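Flivport Dance Theatre to tour new full-length work to 11 venues

10 February 2026

Flivport Dance Theatre has announced the dates and casting for Mostberg, a full-length work by its resident choreographer, Binta Edet. The production opens at the Aliyu Theatre in Flivport in November and then visits ten further venues, closing the company's autumn season.

Mostberg is set in a hill town over a single winter. It is danced by a company of 25, with live music from a chamber group placed on stage among the performers. The piece runs for two hours including one interval.

Binta Edet joined the company as a dancer and moved into choreography after making short works for its studio evenings. Mostberg is her third commission for the company and her first to fill a whole programme.

She said: "I wanted to make something with a proper story, where you come to know the people in the town and worry about them. The dancers have had a long time with the material and a lot of what is in the second half came from them."

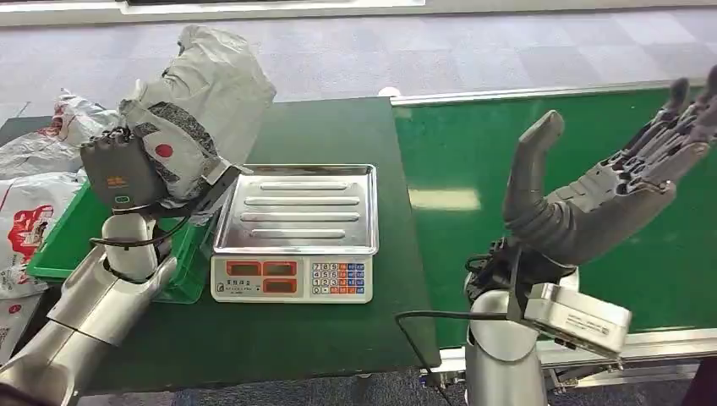 A robotic hand holds a plastic-wrapped package over a table with a green crate.

The tour is supported by the Vastus Fund, which has backed the company's work outside Flivport for the past 3 seasons. The grant covers travel and accommodation for dancers and musicians, and will pay for a free matinee for schools at each venue.

Last season the company gave 3,602 free and reduced-price tickets to people under the age of 18. The same scheme will apply to all performances of Mostberg, and schools may book places for the matinees from the start of the summer term.

There will be an audio-described performance at every venue, with a touch tour of the set and costumes beforehand. Relaxed performances will be held at the Aliyu Theatre and at selected venues on the tour. Dancers from the company will also lead open classes for adults, including beginners, on the morning after each opening night.

Tickets for the Flivport performances go on sale to members first and then to the public. Booking for other venues is through their own box offices, and prices vary.

ENDS

Notes to editors

Interviews with Binta Edet and members of the cast can be arranged through the Flivport Dance Theatre press office. Press tickets are available for the opening night at the Aliyu Theatre and should be requested in advance.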